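The week the clear bottle won

August 17, 2024

I've been promising Gladys a proper write-up of the Momus results for ages now, and she has been very patient with me, so I've made a big pot of tea and I'm finally sitting down to it.

For anyone new to the blog, Momus is our grasp-choosing method. The arm looks into a bin of odds and ends, scores a pile of candidate grasps, and then (the bit we're fondest of) goes back and argues with its own favourite before it moves. Kibet wrote that second part over a couple of weekends in February, and I'll admit I thought it would just slow everything down. It does, a little, but it catches a surprising number of silly choices, especially with see-through plastic, where the depth readings tend to go straight through the object and out the other side.

We trained on 800 labelled bins and then ran 100 fresh ones that the system had never met, with a mix of toys, bottles and small household bits, tipped in any old way. Gitau did most of the tipping and has strong opinions about it.
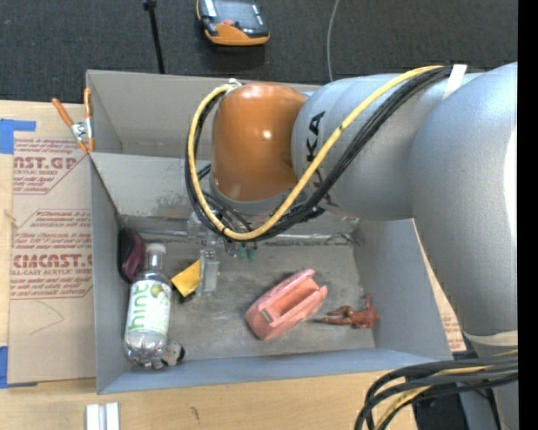
The gripper down in the bin, with the clear hint bottle on the left and a reddish-brown toy figure over by the right wall.

Bottles were the part I was dreading. Our older method, Brustness, would go for the label every time, as that was the only bit it could properly see, and it didn't much care whether there was room for the fingers beside it. With the self-arguing step switched on, failed grasps on clear objects dropped from 4 in every ten tries to 2, and I did a small lap of the kitchen when Nafula sent me the numbers.

Things lying hard up against a wall are still a nuisance — the second look tends to veto every grasp it's offered, and the arm simply gives up. Jasper thinks the penalty for touching the wall is far too harsh, and he's probably right. We're going to soften it and run the same bins again, which means more tipping for Gitau. Sorry, Gitau!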